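발표 메모: 손님상 과일 접시 차리기
발표 시간은 저녁 7시, 질문 포함. 슬라이드는 넉 장만 쓴다. 괄호 안은 읽지 않는다.

## 1. 시작

인사하고 바로 본론으로 간다. 오늘 이야기할 것은 접시 하나와 식탁보 하나, 그리고 과일이다. 칼은 쓰지 않는다. 깎지 않고 통째로 올리는 상차림만 다룬다.

Clunidell 생활 강좌에서 같은 주제로 설문을 받았고 115명이 답했다. 제일 많이 나온 고민은 종류가 섞이면 어수선해 보인다는 것이었다. 그래서 순서를 이렇게 잡았다. 먼저 과일을 접시 밖에 꺼내 놓고, 그다음 접시로 옮기고, 마지막에 뒤쪽 물건을 본다.

(물 한 모금. 슬라이드 넘김.)

## 2. 접시를 비워 두고 시작하기

과일을 봉지에서 꺼내면서 접시에 바로 담으면 먼저 나온 것이 밑에 깔린다. 작은 것은 숨고 큰 것만 보인다. 식탁보 위에 한 번 모아 두면 색과 크기를 같이 볼 수 있다.
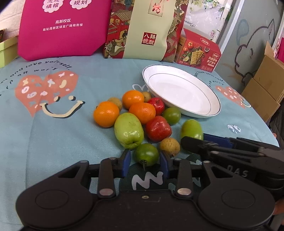
*슬라이드 1. 접시 옆에 모아 둔 귤과 토마토, 타원형 접시는 아직 빈 상태*

설명할 것:

- 귤처럼 색이 센 과일은 한쪽에 몰리지 않게 나눈다.
- 빨간 토마토와 초록 토마토는 서로 가까이 두어도 된다. 크기가 비슷해도 색으로 구분된다.
- 대추처럼 길쭉한 것은 앞쪽에 눕힌다. 뒤에 두면 안 보인다.

Uzma Hashmi가 이 대목에서 식탁보 무늬를 물어볼 것이다. 답: 무늬가 큰 천이면 접시는 무늬가 적은 쪽을 고른다. 우리 천은 하트와 글씨가 크게 들어가 있어서 접시는 흰색에 테두리 선만 있는 것으로 했다.

## 3. 옮기는 순서

큰 것부터 올리라는 책이 많다. 나는 작은 초록 과일을 먼저 올리는 편이다. 바닥이 초록이면 빨간색이 나중에 와도 자리가 분명하다. Dario Bellini는 반대로 하는데, 그 방식도 접시가 깊으면 괜찮다. 납작한 접시에서는 사과가 굴러서 다시 손이 간다. 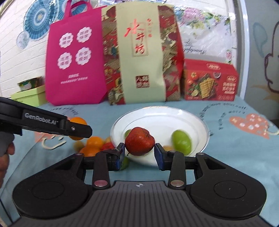
*슬라이드 2. 접시 바로 위의 빨간 사과와 접시에 놓인 연두색 과일*

사과는 꼭지 방향을 정하고 내려놓는다. 꼭지를 위로 하면 서 있는 느낌이 나고, 옆으로 하면 높이가 낮아진다. 주황색 과일은 이때까지 접시 왼쪽에 그대로 둔다. 한꺼번에 들고 오지 말 것. 두 손에 하나씩 들고 망설이는 사람이 많다.

(여기서 참석자 한 사람을 불러 사과 위치를 골라 보게 한다. 2분 넘기지 않는다.)

## 4. 색 세 가지로 줄이기

접시 위가 복잡하면 한 가지 색만 남기고 나머지를 내린다. 초록만 남겨 놓고 보면 빈자리가 어디인지 금방 보인다. 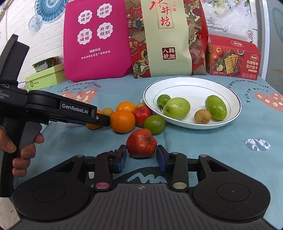 읽는 시간 4분

초록 대추 세 개만 놓아도 크기가 다르면 심심하지 않다. 작은 것, 연한 것, 길쭉한 것 순이다. 용안은 갈색이라 대추 사이에 끼우면 눈에 덜 띄지만 간격을 잡아 준다. 접시 밖의 오렌지와 사과는 아직 후보다. 다 올려야 한다고 생각하지 않아도 된다. 남는 과일은 천 위에 그대로 두고 손님이 집어 가게 한다.

뒤쪽 물건 이야기도 여기서 한다. 선물로 들어온 술 포장이나 종이 가방은 색이 진해서 과일과 경쟁한다. 자홍색 가방과 빨간 포장을 나란히 세우면 빨간 과일이 약해 보인다. 치울 곳이 있으면 치우고, 세워 둘 거라면 빨간 과일을 접시 앞쪽으로 뺀다.

비용 질문이 나오면 Bivow 시장 기준으로 답한다. 대추 한 봉지 3000원, 귤은 철에 따라 다르니 금액을 말하지 않는다. 접시는 Oritz에서 나온 것을 써도 되고 집에 있는 것을 써도 된다.

## 5. 접시 가장자리

마지막 순서. 과일이 접시 안에 다 들어가야 한다는 규칙은 없다. 앞쪽 가장자리에서 천으로 조금 흘러나오게 두면 양이 많아 보이고 집기도 편하다. 다만 흘러나온 쪽에 오렌지처럼 둥근 것을 둘 때는 옆에 다른 과일을 붙여서 받쳐 준다. 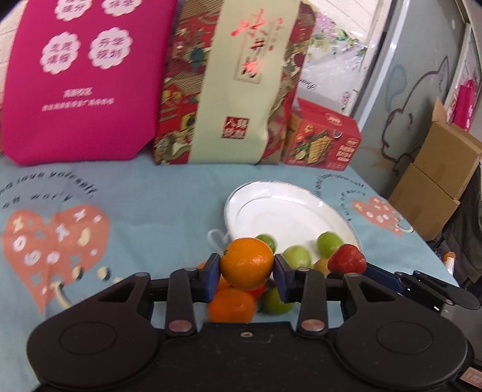 딸기는 오른쪽에 하나면 충분하다. 여러 개를 흩어 놓으면 시선이 나뉘고, 물러지기 쉬워서 무거운 과일 밑에 두면 안 된다. 초록 과일은 오렌지 옆과 뒤에 나누어 둔다. 주황색끼리 붙어 있을 때 경계를 만들어 준다.

연습용 과제는 유인물 뒷면에 있다. 집에 있는 과일 다섯 가지로 접시 하나를 차리고, 올리지 않은 과일이 무엇인지 적어 오는 것이다. 다음 모임은 8월, Bermúdez 2층이고 유리그릇을 다룬다.

(질문 10분. 유인물은 나가는 문 옆 책상. 천은 개지 말고 말아서 가져갈 것.)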